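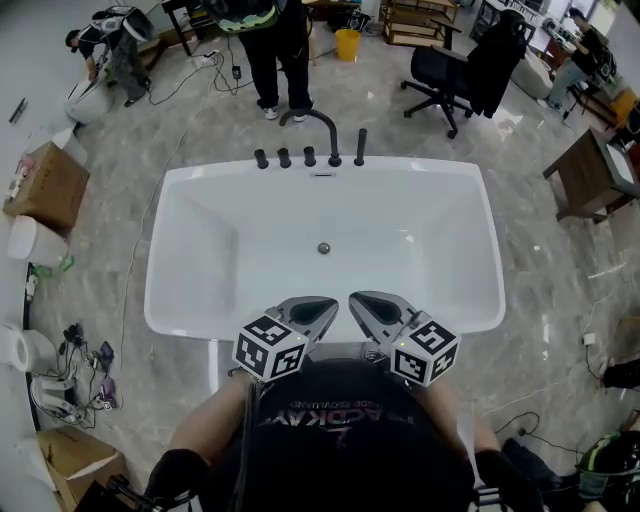

Cleaning a freestanding tub without wrecking the finish. Quick version, I have 45 minutes before pickup. First thing, figure out what your tub is made of, because acrylic and enameled steel want different stuff. Tap it. Dull thud = acrylic, ringing sound = steel or cast iron. Then look at your fixtures. Matte black ones mounted on the rim, like the handles and tall curved spout on this white tub, need gentler treatment than the tub does. No vinegar on matte black. No bathroom spray either, read the label, half of them have acid in them.

What you need

Dish soap
Baking soda
Two microfiber cloths, one for the tub, one for the taps
Soft sponge (not the green side!!)
Old toothbrush
Bucket or jug

Step 1. Rinse

Warm water, whole basin, top to bottom. Gets the hair and grit out of the way. Grit is what scratches acrylic, more than any cleaner. Use the hand shower if you have one.

Step 2. Soap

Squirt of dish soap on the sponge, go around the walls first, then the bottom. Let it sit while you do the taps. For a normal weekly clean you can stop after this and rinse.

Step 3. Taps

Damp cloth, one drop of soap, wipe, rinse, dry right away. Dry is the important bit. Water spots on black show up white and then you're tempted to scrub. Dont. If there's already crusty scale, lay a warm wet cloth over it for a while and wipe again. May take a few rounds.

Step 4. The ring

Baking soda paste – three spoons soda, one spoon water, should be like toothpaste. Smear on, wait, wipe in circles with light pressure. Test somewhere low down first if the tub is new. I did this on our old Ondus tub every January for years and the shine held up fine.

Step 5. Drain and overflow

Toothbrush around the drain. Then the overflow slot, which everyone forgets and which is usualy where the smell comes from. Pour a jug of warm soapy water slowly into it, 700 ml is plenty, then the same again with plain water.

Step 6. Floor

Freestanding means dust behind it. Flat mop, or a cloth wrapped around a ruler for tight gaps. If your floor is real marble keep vinegar off that too. Tile that only looks like marble is less fussy.

Don't use

Bleach on acrylic more than once in a while
Scouring powder
Magic sponges on anything matte – they leave shiny patches
Acetone, ever

How often

Step 2 weekly, the rest monthly. Hard water, do the taps after every bath.

Hussam Bataineh
Updated 07/01/2019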